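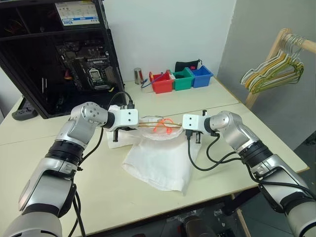

Red, green and blue bins with a white fabric bag and an orange cord, from the Vilik small-items sorting range.

FOR IMMEDIATE RELEASE

Vilik launches three-bin sorting kit for cords, cables and everything else in the drawer

NERANLEY - Vilik today announced the Three Bin Kit, a small-items set for desks, kitchen counters and hall tables. In stores Monday. Online same day, from 8 a.m.

The kit: three small plastic bins, one red, one green, one blue. One white fabric bag. A printed card with suggestions for what goes where, which customers are welcome to ignore.

Every household has the drawer. Charging cables, a shoelace, takeout chopsticks, half a pack of tissues, a pouch with a zipper and who knows what inside. The Three Bin Kit is meant for that drawer and not much else. It doesn't do closets. It doesn't do garages. Vilik has other products for those.

How it works

Empty the drawer onto a table. All of it. Cables in the red bin, tools and utensils in green, paper and small packets in blue, or swap them however you like. Anything soft or tangled goes in the bag untill there's time to deal with it. Cups and pouches can stand alongside, they don't need a bin.

Bins are sized to sit side by side along the back of a table or counter, leaving the front clear to work on. Low sides, so a cable can be lifted out without tipping the rest over. No lids. Test households in Neranley were given lids in the first round and most of the lids ended up in the drawer.

The bag is plain fabric with a wide open mouth. Lies flat when empty, folds into any one of the bins. Machine wash, cool, hang to dry. It will wrinkle. Ironing is up to you.

Why three colors

Earlier versions had five bins, then four. Feedback from the Neranley trial was steady: past three, people stopped remembering which was which and started using the nearest one. Red, green and blue were picked as easy to tell apart across a room, and for children helping out. Customers who sort by person instead of by item have told us the colors work for that as well, one bin each.

Trial

The trial ran through June in 40 homes. Each home got one kit and kept a short diary. Cables were the most common item in the diaries by a wide margin, followed by pens, then string and cord of all kinds. Tangled cord got its own line on the printed card as a result: pull the loops loose over a pair of chopsticks or a pencil, then wind, then bag. Don't yank the ends.

Availability

The first run is 2,000 kits. Sold at all Antunes home stores and through the Vilik web shop. Single bins in each color will follow, also the bag on its own. Orders of 100 kits or more, for schools, offices and libraries, are handled by Raklow, the distributer for Vilik trade sales. Trade orders ship flat on pallets and need a loading door or a ground floor entrance.

Kits bought at Antunes can be returned at any Antunes store, used or unused, with the receipt. Web orders go back to Vilik by mail, please keep the box.

About Vilik

Vilik makes storage and sorting products for small homes. Based in Neranley.

Notes to editors

Sample kits available on request, please state which color bin if only one is needed for photography. Card text can be sent as a separate file. Bin and bag measurements are in the product sheet.

Press contact: Vilik press desk, Neranley. Phones open weekdays 9 a.m. to 4 p.m.

ENDS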